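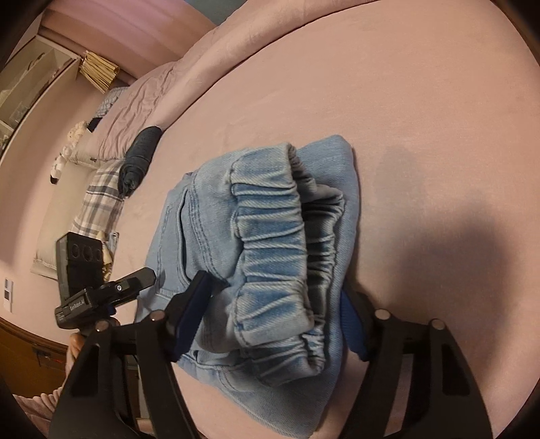
*Folded jeans between the blue pads, my hand kit*

## Flokgate hand kit, first month with it (laundry stuff)

**bramblewrist**, original post

OK so I've had the Flokgate two-finger hand kit since February and I've been meaning to write it up, because when I was shopping for one I found almost zero posts from people who do cloth. Everybody tests these with mugs and blocks! Cloth is the fun part!

I paid $178 with the slotted fingers and the blue pads. Assembly took me an evening, mostly because I put one linkage plate on backwards and had to take the whole side apart again. The manual has a drawing for that step and it's a bad drawing.

Things I like so far:

- The slots in the fingers. You lose very little stiffness and you can see a bit of what's behind them.
- The pads grab denim really well. I haven't had to change the grip angle much between thick and thin fabric.
- The handle. I have small hands and the last kit I used (a Visser, the older one) made my thumb ache after ten minutes. I did a 32 minute session with this one and stopped only when I got bored.

Things I don't like: the clamp knob is tiny, and it creeps. I give it a twist before every session now. And the bolts came with no thread lock, so buy your own.

Happy to answer questions. I'm mostly collecting pick-ups and folds on a bed, which is harder than a table because the surface gives under the fingers.

### torque_muffin

Great write-up. How are the pads on knits? I have the same kit sitting in its box and T-shirts are my main thing. I'm worried they'll snag.

### bramblewrist

> How are the pads on knits?

Good on T-shirts, so-so on chunky sweaters. On a loose knit they pull a loop now and then if you close and drag at the same time. Close first, lift, then move, and I get much less of that.

Jeans are where I'd start though. Waistbands are a lovely target — thick, easy to see, and they keep some shape when you squeeze them. Legs are a different story, they just bunch up however they want. Look at what the denim does between the jaws once it's pinched, two big loops standing up with the inner edges pressed together:

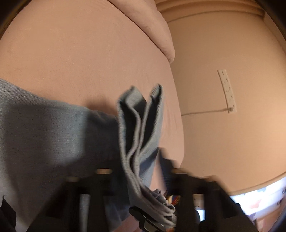
### nine_volt_nan

I'll be the grump. $178 is a lot for printed-looking plastic and a few bolts. The Nededik kit is cheaper, the pads are replaceable one at a time, and the jaws are slimmer at the tip. In that second photo the jaws take up most of the bottom of the view. If you're recording from the hand that's picture area you've paid for and can't use.

Also bed work with a wide lens, those walls are bending like a banana. Fine if you calibrate. Do you calibrate?

### bramblewrist

Fair on the jaw width! I do notice it when the cloth piles up low, you can't see the crumpled bit at the bottom very well. For me the stiffness is worth it. I tried a friend's Nededik for an afternoon and the tips splayed on a folded pair of jeans. On socks I'd pick the Nededik every time.

And yes, I calibrate. Every time I take the mount off, anyway. Which I try not to do.

### halfhitch_omar_jr

Splaying on the Nededik is a known thing with the first batch of fingers, they'll swap them if you write in. Took me five emails but they did it.

Agree with the OP on the bed being harder. I went from table to mattress and my success rate fell off a cliff for a week. The fingertips push down, the sheet dips, and you come in lower than you meant to. Fitted sheet pulled tight helps a lot.

### nine_volt_nan

Five emails is not what I'd call support, but OK, I didn't know about the batch thing. My set is newer.

I still say anybody on a budget should try the cheap one first. You find out quickly whether you even enjoy doing this.

### torque_muffin

Has anyone run Flokgate recordings through Plustunari? I've got their trial and it asks for the finger type when you upload. The slotted ones aren't in the list.

### bramblewrist

Pick "custom" and type in the finger length. It took mine without complaint. I've sent 300 clips through and the only ones that bounced were from before I tightened that stupid knob, so the mount had drifted. The trimming tool is great, by the way, it finds the close and open of the jaws for you and I only fix a handful by hand.

### torque_muffin

Found it, thanks!! It's under the second menu. Opening the box tonight. Any particular thread lock?

### halfhitch_omar_jr

Medium strength, the kind you can still undo with a hand tool. And go easy near the plastic, some of it will craze if you slop it on.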